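Frequently asked questions

Questions we get asked most often about home automation work, from first visit to aftercare. If yours isn't covered, ring the Skeltden office or use the contact form.

Do I need to be building a new house?

No. Most of our work in Vollville is in houses people already live in. New builds are easier to cable, but wireless dimmers and blinds can be fitted to existing walls with very little mess. Solid brick walls take longer than stud walls.

How much does it cost?

A starter system covering lighting in one room and the front door begins at £2250, fitted. That includes the hub, the wall keypad and one visit to change settings after you have lived with it for a while. Whole-house systems are quoted after a survey.

Is there a charge for the survey?

Not within 17 miles of Skeltden. Further out we charge for travel and take it off the final bill if you go ahead. Customers in Esach are always treated as local.

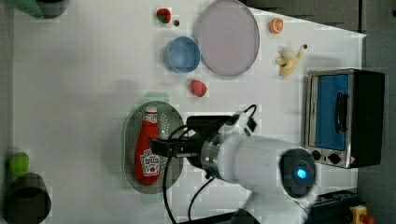

Can I keep my existing light switches?

Usually. We can fit a small module behind most ordinary switches so they carry on working by hand. Very shallow back boxes are the exception, and we will tell you at the survey which ones need changing.

What happens if the internet goes down?

Lights, heating and blinds keep working from the wall keypads and from the app while you are at home. You lose remote access and voice control until the connection is back.

And if there is a power cut?

The hub restarts by itself and goes back to its last settings. Allow up to 6 minutes before the app shows every room. Battery backup for the hub and router can be added at any time.

How long does the installation take?

One room is normally a day. A whole house depends on the cabling, and we book these well ahead. If you want work done in September, please get in touch before the summer.

What is the Aubert panel?

Aubert is the touch panel we fit as standard in halls and kitchens. It shows lighting scenes, heating and the door camera on one screen. It needs a mains feed and a data cable. It can't be used outdoors.
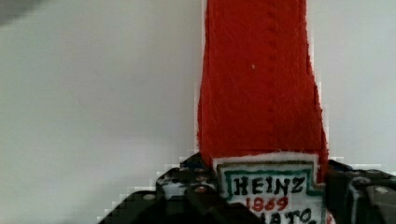
Can guests or tenants use the system?

Yes. You can give them their own login limited to certain rooms, with an end date if you want one. Logins can be removed from the Users page in the app.

Who can see my door camera recordings?

Only people with a login you have approved. Recordings are kept on a drive in your house. We can't view them unless you turn on support access, and it switches itself off after a day.

How do I report a fault?

Call the office and choose option 2, or email with your job number. Please say which room is affected and whether the keypad light is on. Error 314 on the panel means it has lost contact with the hub, so check that the hub has power before calling.

Page last updated April 15, 2025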